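Teaching a robot to tidy up, one grab at a time

November 2022

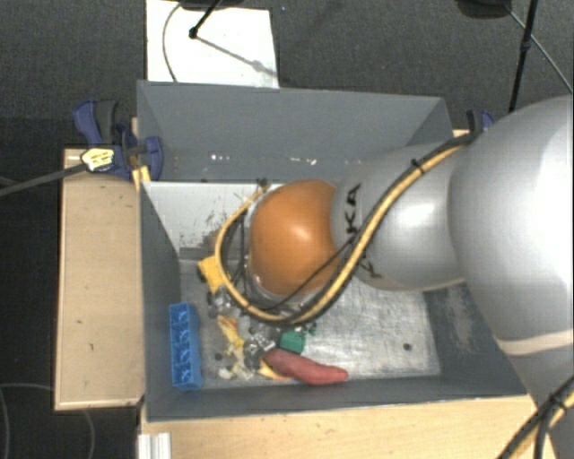
I got to spend a morning at Stultari teaching a robot arm to pick things up, and I'm still a little giddy about it. The small company moved into the old Prestholm building in January, and it has been building a system called Nendine that lets regular people (me!) show a robot a job by steering it from a few feet away. The job this time was sorting small stuff out of a gray bin, and the mix was pretty much what you'd find at the bottom of a toy box: a long bright-blue building brick, a little green block, something pinkish-red that's fat at one end and skinny at the other, and a clear, shiny, crumpled-looking thing that I came to hate. The arm comes in over all of it with a big orange joint and a fat bundle of yellow and black cable, and the first time I moved it I ducked.

Ezequiel Escobar runs the teaching sessions, and he gave me maybe five minutes of instruction before handing over the controller. You hold it like a flashlight. Move your hand left and the arm goes left, tip your wrist and the arm tips too, and squeeze the trigger when you want to grab. There's a foot pedal that freezes everything, which I used a lot.

"Don't try to be fast," he told me. "It learns your bad habits as happily as your good ones."

Every try gets recorded, start to finish, and the good ones go into the pile the robot learns from. They had 1,311 of those saved when I sat down, and Ezequiel wants another 225 before they retrain. I added a few keepers and a whole lot of duds. The blue brick was easy once I figured out I had to line up with it the long way. The green block took me longer, mostly since I kept coming in too low and chickening out. As for the clear thing - well, I got it once, and I whooped loud enough that people looked up from their desks.

What surprised me was how tiring it is! After 2 hours my shoulder ached and I was making silly mistakes, going for the wrong piece or letting go too soon. Ezequiel says that's normal and he swaps people out before it gets that far (I had begged for one more round). He also likes having lots of different people do it. Some folks creep up on an object from the side, others drop straight down on it, and he wants the robot to see both.

The learned version already runs on its own under the name Jia, and I did get to watch a bit of that before lunch. It picked 2 pieces cleanly and then spent a long while hovering over a third, inching back and forth. I know exactly how it felt. The team thinks the hovering comes from the recordings themselves, with all of us newbies hesitating at the same spot, so they're going back through the older ones to trim out the dithering.

Stultari is taking sign-ups for more teaching sessions through the winter, mornings only, and you don't need any experience. Wear something with loose sleeves and eat breakfast first. I'm going back for another shot at that clear thing.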